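Femell's "Two Baskets" Tidy-Up Evening Comes Back to Bastos Hall in February

For immediate release

Hello from Femell! I'm Rosalie Wallner, I run the home sessions here, and I'm very happy to say that our Two Baskets evening is coming back in February. It's free, it starts at 6:30 p.m. on a Tuesday, and it's at Bastos Hall again, in the big room on the ground floor. Doors open at six for anyone who wants a cup of tea and a good seat.

If you missed us last time, the idea is simple enough that I can fit it in a press release. You bring the stuff that lives on the end of your kitchen counter or the top of your dresser. You know the pile I mean – a cap, a T-shirt you meant to put away, a charger with its cord in a knot, maybe another charger under that one. We give you two baskets and a clear table, and you sort. One basket is for soft things that go back to a closet or the wash. The other is for hard things and cords that need a home of their own.

We had 95 people through the door last year, over three evenings, and the thing they wanted to talk about most was cords. I was expecting socks! So this time the first half of the evening is all about power adapters and the tangles that grow on them. Baltasar Gaete is leading that part. He spent years packing up offices for a moving company called Vunar, and he can wind a laptop cord faster than I can find mine.

"Start with the brick, because it doesn't move," Baltasar told me when we were planning this. "Put it flat on the table, find the end where the cord comes out, and follow the cord with your fingers. If you pull on the plug first, you just make the knot smaller."

I tried it his way at home with the worst one I own, and I was done before the kettle boiled. (My old way was shaking it. I don't recommend shaking it.)

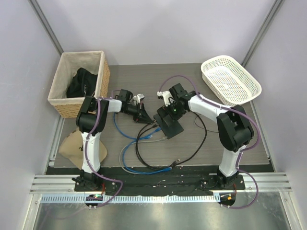
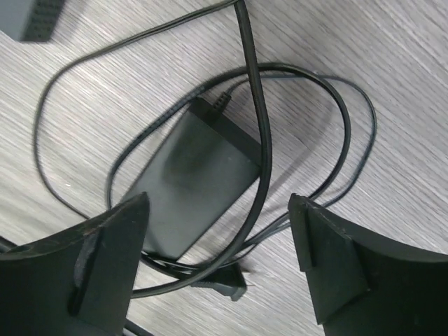
Top: a lined wicker basket and a white plastic one at the back of the table, with a cap up front. Bottom: a power adapter and its tangled cord.

The second half is baskets, and people do have opinions. I'm a wicker person myself, with a fabric liner I can lift out and throw in the machine. Beat Frei, who is helping me on the night, likes plain plastic with holes in it, mostly for the way you can rinse it under the tap and leave it to drip. We'll have both kinds on hand and you can try sorting into each. Beat will also show how he folds dark T-shirts so they stand up in a row, and he'd like me to mention that he takes requests.

Caps get their own ten minutes. We got so many questions about caps! Stack them, hang them, line them up on a shelf – we'll go through it, and if you have one with a brim that's gone out of shape, bring it along.

Our friends at Ustunov, the housewares store on the corner, are giving us 20 baskets to raffle at the end of the evening, and Eifion Gronow from the store will be there to draw the tickets. We've also printed 2000 small cord labels, the fold-over kind you can write on, and everybody goes home with a sheet of them.

Please bring one bag of things from home, no bigger than a grocery bag. Leave big appliances at home, and anything with a cracked plug or bare wire too. Kids are welcome with an adult. The room holds 230, so there's no need to book, but a quick note to the Femell front desk helps me work out how many chairs to put out.

Reporters and photographers are welcome from six o'clock. Baltasar and I will both be free to talk before the session starts, and I'm happy to do phone interviews on any weekday morning.

Press contact: Rosalie Wallner, Home Sessions, Femell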